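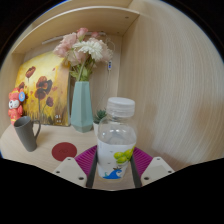
Reusing juice bottles for dry goods
Posted by Kenna Chisholm, August

Has anyone here switched from jars to plastic bottles for rice and lentils? I have 20 jars and they take up a whole shelf. The bottles I've been saving have a wide screw cap and clear shoulders, so you can tell how full they are near the top, but the white label wraps the lower part. Mine has the yellow-green fruit and the blue wave on it. I would like to get the label off in one piece or not at all.

Print this thread | E-mail this thread

trollside_pantry wrote:
Warm water with dish soap, 20 minutes, then pull slowly from the seam. If it's a shrink sleeve you just cut it. Check which one you have first.

Kenna Chisholm wrote:
Can't find a seam. I'll soak one tonight.

netex44 wrote:
I'd leave the label on. You're going to put a sticker over it anyway. What I wouldn't do is store rice in a bottle that held juice. The smell stays in the cap. I lost a full bag that way and had to throw it out.

Eimear Cronin wrote:
Never had that happen. Wash the cap separately, leave it off overnight, and let the bottle dry upside down for two days. Lentils pour fine through a wide neck. Flour doesn't, so keep a jar for that.

netex44 wrote:
Two days of bottles all over the counter to save the price of a jar — no thanks.

Eimear Cronin wrote:
They're on a rack by my sink and nobody trips over them. Jars weigh more too, and my top shelf already sags.

jastport_mo wrote:
For what it's worth I weighed it out. One of my bottles took 1,020 grams of white rice, tapped down. I write 1,000 on the lid and stop there so there's room to shake it.

Kenna Chisholm wrote:
Useful, thanks. Soaked one and the label came away but left glue in a strip down the side. Cooking oil?

trollside_pantry wrote:
Oil, then soap again. Don't use a scraper, it clouds the plastic.

netex44 wrote:
Or leave the label on.

Recent threads
Shelf liner that doesn't curl
Ní Mhurchú bread bins, worth it?
Moths in the oats again
What to do with 80 lids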